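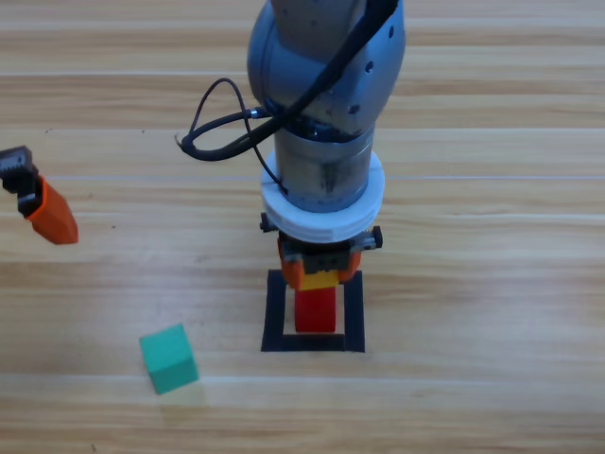 Page last changed: December 20, 2019

Back to the blocks
Shalini Rastogi falls for a toy she'd given away years ago

I blame my niece's birthday. I'd gone into Sengar, the toy shop in Durholm with the squeaky door, to buy her a puzzle, and I came out with the puzzle and a box of plain coloured blocks for myself (the lady wrapped both, bless her, and asked no questions). That was in October, and they've lived on my kitchen table ever since.

Why blocks? Well, I'd had a long summer of looking at screens and I wanted something to do with my hands that wasn't knitting, which I'm dreadful at. And there's a real pleasure in setting one block on another and feeling it sit. Red at the bottom, yellow on top, and you're off! My box has 30 in it, painted, with slightly soft corners, and they make a lovely dull clonk when they meet.

I should say I'm no purist. My brother bought a set by Wuvau with 354 pieces, all arches and pillars and tiny roofs, and he builds things that look like town halls. Good for him. I get in a muddle with that many and spend the evening hunting for the other half of a window.

What I do like is a rule. The best one I know is the taped square: you mark out a square on the table with black tape, and everything you build has to stand inside it. It sounds like nothing, but a bit of tape makes you far fussier about where the first block goes, and the first block decides everything.
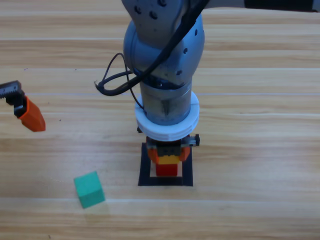
The game we play now

My friends and I have turned it into a proper game, which we call Plolto after a cat somebody used to have. You take turns, one block each, and you may only touch the block you're placing. No nudging the ones underneath, however much they're asking for it. If your block goes on crooked, it stays crooked, and the next person has to cope.

A round takes 15 minutes if we're behaving and a good deal longer if there's cake. We've tried it with pairs of colours, with the lights low (silly, don't) and with kitchen tongs, and the tongs were such a hit that I now own three pairs. You find out very quickly who has steady hands. Mine are fine until the third block, and then I start holding my breath, which makes everything worse.

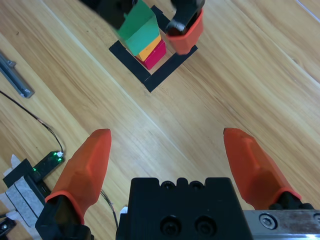
The other thing I've learned is to stop squeezing. I used to pinch each block as if it might run away, and then when I let go my fingers would drag it sideways. Now I lower it, wait a second, and open my hand both sides at once. It's made such a difference! Small offsets don't matter much low down either, so long as you lean the next one back the other way a touch.

If you fancy having a go, you don't need to spend much. Charity shops are full of old blocks, and odd sizes are half the fun. Give them a wipe, dry them properly, and put the tape down on a table that doesn't wobble. Mine does, on the window side, so there's a folded bus timetable under one leg and guests are asked to keep their knees to themselves.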